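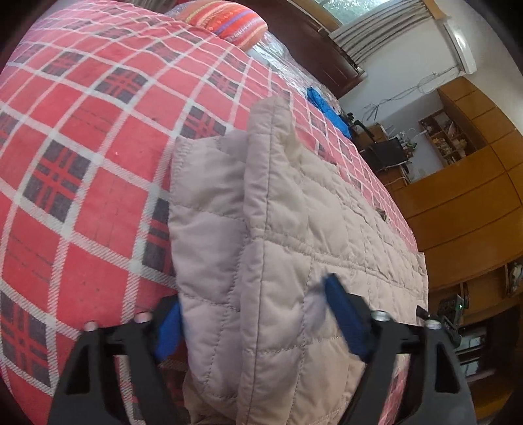

I gave up on sleeping well in the winter I turned forty-one, and for a long time I assumed that was the deal. I would fall asleep fine at eleven, wake at three, and lie there until the street got light. In the morning I drank too much coffee and in the evening I was tired enough to fall asleep fine at eleven. That went on for two years.

This post is about what I changed. I am not a doctor and some of it may do nothing for you. A few people asked after I mentioned it in the comments in May, and it is easier to write it once.

The first thing was the temperature. We live in the upper half of a two-family house in Prusdale, and the heat comes up from downstairs whether we want it or not. I bought a cheap thermometer and left it on the dresser. At bedtime it read what I expected. At three in the morning it was five degrees warmer, every night, for a week. The downstairs boiler has a timer and the timer was set for a man who worked the early shift at the Disix plant and moved out before we came. Our neighbor Toivo Kauppinen had never touched it. He is seventy and sleeps like a stone, so he had no reason to. I asked him, he got the manual out of a drawer, and it took us most of an afternoon to find out that you hold down two buttons at once.

That helped more than anything else on this page. I still woke up, but closer to five than three, and five I can live with.

The second thing was the bedding. I used to buy one heavy thing for winter and one light thing for summer and then complain in both. My mother made beds in layers: a sheet, a thin blanket, another thin blanket, something quilted on top. As a kid I thought this was because we didn't have the money for a good comforter. I do it her way now. When I get warm I push one layer down to my knees and I don't have to wake up properly to do it. My wife keeps all of hers on, year round, including the wool one from Mäkelä, which weighs as much as a dog. We stopped sharing blankets years ago and I recommend that to any couple, whatever the magazines say about it.

On washing: most quilted things with a synthetic fill can go in the machine, but read the label, and use a big machine. Ours is too small. I tried it once and the middle came out with dry patches in it. I take the big pieces to the laundromat behind the Gratetti bakery twice a year and sit in the window with a roll and a newspaper. Low heat, two rounds in the dryer, and then leave it spread out overnight before you put it away. If you fold it while there is any damp left in it you will smell it in October.

Storage is a closet shelf and an old pillowcase. I had the vacuum bags for a while. They work, but the fill took days to come back up, and on one of them the valve went and it slowly blew itself up again behind the coats until the closet door wouldn't shut.

The third thing was coffee, and I resisted this one. I had read that you should stop at noon and I thought that was for other people. I had a cup at four every day for twenty years and slept well for eighteen of them. I moved it to two o'clock, then to lunch. The first week I had a headache and was rude to people. After that I couldn't tell you whether it made a difference at night. I kept to it anyway, mostly out of stubbornness, and if I have a cup at four now I do notice it. So maybe that is a yes.

The fourth thing was light. We have a streetlamp right outside and the old curtains let it through at the sides. I bought blackout lining by the yard and sewed it to the back of the curtains we had. It took two evenings and the hems are not straight. I also put a strip of tape over the little green light on the smoke alarm, and my wife made me take it off, and she was right.

What did not work:

Tea. I tried four kinds. All of them got me up at two to use the bathroom.

A sleep tracker. I wore one for a month. It told me each morning that I had slept badly, which I knew, and after a couple of weeks I was lying there at night worrying about the score. I gave it to my brother-in-law, who likes numbers.

Counting. I got to 500 once, backward from a thousand, and was wide awake and annoyed.

Getting up when I couldn't sleep. This is the standard advice and I know it works for a lot of people. You are supposed to go and sit somewhere dim and read something dull until you feel tired. Our living room floor creaks right over Toivo's bed, and even though he says he hears nothing, I would sit there trying not to move my feet. I stay put now. I think about some job I have to do in the house and go through it one step at a time. Last month I built an entire set of garage shelves that way. I have not built them in the garage.

One more thing that may be particular to me. I used to make the bed as soon as I was out of it, pulled tight, corners in. Now I fold everything back to the foot and open the window while I have breakfast, even when it's cold out, and make it up after. The room smells better and the sheets feel cooler at night. My mother did this too. I seem to have spent a lot of effort arriving at my mother's habits.

As for how it stands now: I sleep through maybe four nights in the week. The others I wake up once, near five, and half the time I drop off again before the paper comes. I go to bed at the same hour, including when we have guests, which has made me a worse host. I've stopped looking at the clock. It's in the hall now, and if I want to know the time I have to get up for it, so I don't.

Next I want to do something about the mattress, which is 11 years old and has a valley on my side. I have been to two stores and lain down on a lot of mattresses with my shoes on a plastic sheet, and I can't tell them apart after the third one. If anyone has bought one lately and still likes it after a full year, leave a comment — I'm more interested in the year than in the first week.

Print this post | E-mail this post

Contact | Copyright, all posts and photos by the author | Back to top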